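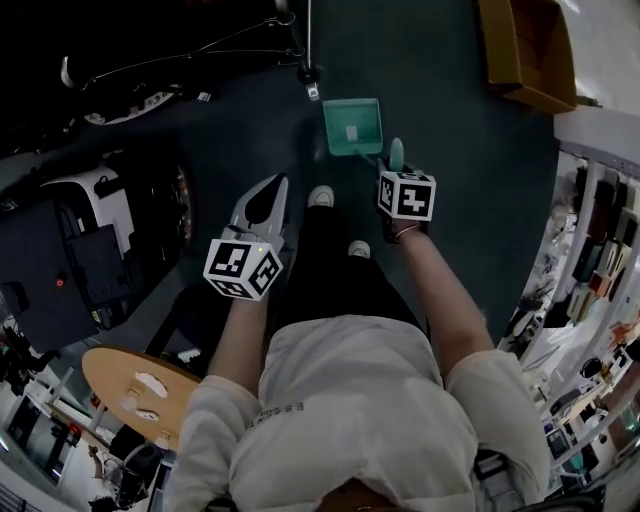
Sweeping up small bits in a big hall with a dustpan

Quick one. Got asked for this again so writing it down properly. It's for small dry stuff on a hard smooth floor: paper scraps, label backing, bits of plastic, crumbs, dust, the odd screw. Not spills. Spills are a different page (when I get round to it).

The floor I look after is the ground floor of the Alarcón building. Dark blue-green floor, shows everything. Pale bits show up miles off, grey dust only when you get low and look along it. If yours is a pale floor it's the other way round, you'll miss the white scraps and see every hair.

What you need

A dustpan. Square-ish with raised edges is best for this, the sides stop things skating off when you lift it.
A hand brush. Soft bristles for dust, stiffer for grit. If you only have one, soft.
A wide broom if the area is bigger than a few paces each way.
A bin with a bag in it. Near you, not at the far end.
A damp cloth, wrung right out.
Shoes you can crouch in.

Cheap pan is fine. Ours came from Prunia with a load of other bits and it's lasted. Only thing I check before buying is the front lip. Run your thumb along it. If it's wavy in the shop it will be wavy on your floor and you'll be chasing a line of dust backwards all day.

Before you start

Pick up the big stuff by hand. Cups, tape rolls, offcuts, anything longer than your finger. Straight in the bin or back on its shelf. Don't sweep it, it just ploughs everything else sideways.

Move what moves. Chairs, trolleys, boxes. Do them in one direction so you're not shifting the same chair twice. Cables: lift and loop over something, don't sweep over them.

Shut the doors. A draught along the floor and you've lost the light stuff before you've got the pan down. Fans off as well.

Long hair tied back, lanyards and necklaces tucked in if they swing when you bend. Mine used to drag in the dust every single time.

Step 1. Look first

Stand where the lights are in front of you and look low across the floor. Takes a few seconds. You want to know where the bits actualy are before you stir them up. Usual spots:

under and in front of work tables
along the skirting
the foot of the stairs
around the bin (always around the bin)
door thresholds

If there's an upper level, go up and look over the railing. Best view of the floor you'll get. You see the tracks people make and the patches nobody walks on, and that's where it all collects.

Step 2. Top down

Upper level first if you're doing both. Things get knocked through the railings, doesn't matter how careful you are. Sweep away from the edge, back towards the wall, pile it there and pan it there. Never sweep along right next to the posts with the broom head poking out over the drop. Check who's underneath before you start.

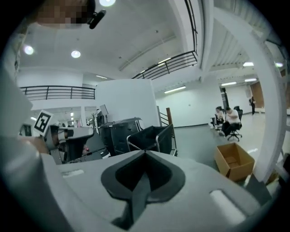

The hall, looking towards the upper level and its railings.

Ceiling's high in there so the light spreads out a lot by the time it reaches the floor. Brighter under the mezzanine. I do the bright part first, then come out to the middle with my eye in.

Step 3. Gather

Broom for the big area. Short pulls towards you, broom head kept on the floor. Don't flick at the end of the stroke, flicking is what puts dust back in the air and then it settles behind you. Overlap each pull with the last by a hand's width.

Work from the walls to a spot in the open. One pile per area, not one pile for the whole hall. If you push a pile right across a big room you leave a trail the whole way and have to do it again.

Hand brush for corners and under things. Pull out of the corner, don't poke into it.

Size of pile: about what the pan will hold half full. More than that, make two.

Step 4. Pan down

Put the pan flat on the floor with the open side facing the pile. Front lip touching all the way along. Tilt the back up a tiny bit, that presses the lip down. Too much tilt and the bits roll back out — you'll get the feel for it.

Crouch or kneel for a short pan. Long-handled one, stand with your feet apart, one a bit further forward than the other, and keep the pan in front of your shoes not off to one side. If you're twisting to reach, move your feet.

One hand holds the pan and does nothing else. Other hand brushes. People go wrong by moving both at once and the pile ends up in between.

Step 5. Brush in

Short light strokes. Start at the outside edges of the pile and bring them into the middle, then middle into the pan. Last stroke slow.

Flat bits are a pain. Small bits of card or plastic lie dead flat and the bristles go straight over the top. Things to try, in this order:

Brush at an angle, side on, so it catches an edge.
Turn the pan round and come at it from the other way.
Push it up against something (skirting, side of your shoe) and lift it off.
Pick it up with your fingers and drop it in the pan. Yes really. Quicker than the 11 goes you were going to have at it.

Heavy bits like screws go in first on their own. If you mix them with dust they roll and drag a line through it.

Step 6. The line

You will get a thin line of dust along where the lip was. Everyone does. Pull the pan back a few centimetres, brush again. Pull back, brush again. Three goes usually sees it off. What's left after that comes up with the damp cloth, one wipe towards you, fold the cloth, done.

Don't be tempted to brush it out sideways so it spreads and you can't see it. On a dark floor you'll see it tomorow morning when the sun comes in.

Step 7. Carry and tip

Level the pan before you lift. Lift straight up, then walk. Brush laid over the pile like a lid if you're going any distance or there's a draught.

Look in the pan before you tip it. I've saved a good few things that way: small parts, someone's earring back, a key. Anything that looks like it belongs to something goes in the tub on the shelf by the stairs, not the bin.

Tip low, right down inside the bag. Not from above. Tap the pan once on the inside of the bin. Bits stuck in the corners, run the brush round. Static holds light plastic to a plastic pan, especially in dry weather. Wipe it with the damp cloth then a dry one.

Step 8. Second look

Same place you stood at the start, look low again. Then from the opposite side. You'll find a bit. Get it, stop. Don't start the whole floor again.

Put the kit away

Pan and brush hung up, not left on the floor. A dustpan on the floor gets stood on and then the lip's gone. Ours has a hook by the cupboard, about shoulder height. Broom bristles up or hanging. A broom stood on its bristles for a week goes permanently sideways.

Wash brush and pan once a month, warm water and a squirt of washing up liquid, let the brush dry completely before you use it. Comb hair out of it with an old fork.

How long

The whole ground floor takes me 40 minutes on a normal evening, less if the tables have been left tidy. Just the bit around one table, a couple of minutes. October's slower with what comes in on people's shoes.

How often

Round the tables, end of every session. Whole floor every day if it's in use. Upper level when it needs it, look along the skirting and you'll know.

Questions I get

Can't I just vacuum? You can. For one small scrap it's a lot of lead to unwind. And a vacuum will happily swallow the thing you needed. Vacuum after if you want the fine dust up.

Rubber broom? Good on hair, good on smooth floors, a bit grabby on anything textured. Rocío Durán swears by hers and does the stairs with it. I can't get on with it.

Dust sheets or a flat mop? Fine for the last pass. Rubbish with grit, it just pushes it about and scratches.

My pan lip has gone wavy. Plastic one, you can sometimes save it. Dip the lip in hot water from the tap, press flat on a board with something heavy on it, leave till cold. Worked on one of mine, didn't on the other. Some people tape along it but the tape picks up fluff.

Do the pan and brush need to match? No. Handy if they clip together though, otherwise the brush goes walkabout.

What about glass? Big pieces with thick gloves, wrapped in newspaper before they go in the bin. Small ones with the pan and a brush you don't mind binning. Then damp kitchen roll over a much wider patch than you think. Keep people off it till you've finished.

Which bags? Whatever fits. I buy 100 at a time from Stastau, the thin ones are OK for floor sweepings so long as there's nothing sharp.

Left handed? Swap everything over. If the bin's on your right go round so it's on your left, saves crossing over yourself with a full pan.

Mopping page still to come. Bucket first, I need a new wringer.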